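# In defense of the early supper

I have started eating supper at half past four, and I'd like to say a few kind words on behalf of the habit before my children talk me out of it.

It began in February, when the clinic in Pridley changed my hours and I found myself home at a quarter to four with the light still good and nothing in particular to do. For the first week I held out. I made tea, I swept a floor that didn't need it, I read the back pages of the paper, and then at seven I cooked, the way I have cooked at seven for most of my grown life. By the second week I gave up and put the potatoes on when I was hungry, and I haven't looked back much.

People do have opinions about it. Tell a coworker you ate at four thirty and you'll get the same soft look you'd get if you said you had taken up a cane. My sister calls it "the hospital schedule," and she isn't wrong, but I never understood why that should settle the matter. My grandparents farmed outside Fasgate and ate their last meal of the day before the evening chores, and they'd have thought it very odd to sit down to a pork chop at eight o'clock at night and then go lie on top of it.

What I like best is the evening that comes after. I used to think of supper as the end of the day, and everything behind it was just tidying up and television. Now the dishes are done by a little past five and there's a whole stretch of hours left over, long enough to walk down to the reservoir and back, or call somebody, or finally sort out the 653 loose recipe cards my mother left me in a boot box. (I did count those, because my sister and I were splitting them and she likes things to be fair.) Some nights I get hungry again around nine and have toast. I don't see the harm in toast.

I'll admit the meals themselves have gotten plainer. There's something about cooking for seven o'clock that makes you feel you ought to produce a Dinner, with a sauce, and maybe a candle if you're that sort. At four thirty an egg will do. Soup will do very well, and so will the heel of a rye loaf from Lukoševičius, the bakery by the bus station, with whatever cheese is left in the drawer. My grocery bill has come down by 90 dollars a month, though part of that is surely that I've stopped wandering the aisles at six thirty, starving, putting olives in the cart.

Now, the fair thing to say on the other side is that you can't do this with company, or at least I haven't worked out how. Friends get off work at five and want to be fed at a civilized hour, and restaurants want you later still. The Distel, which is the only place in town I'd put on a good shirt for, doesn't unlock its door until six. So on those nights I go along with everybody else and enjoy it thoroughly, and I sleep badly, and I'd do it again.

And I know a good many people don't get to choose. I raised two kids on swing shifts and supper then was whenever the bus let me off. If you've got a practice to drive to, or a spouse on the late train, you eat when you eat, and I'm not going to lecture a soul about it. But if you do live alone, or the house has emptied out the way mine has, you might ask yourself who exactly you're waiting for at ten to five with your stomach growling. I waited for years, out of plain habit, and the potatoes taste the same at either hour.
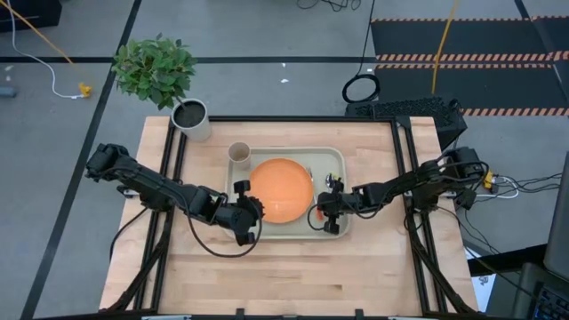
My sister, I should add, came by last month at four twenty to return a ladder and stayed for soup. She had two bowls and went home while it was still light, and she has asked me what I'm making next week.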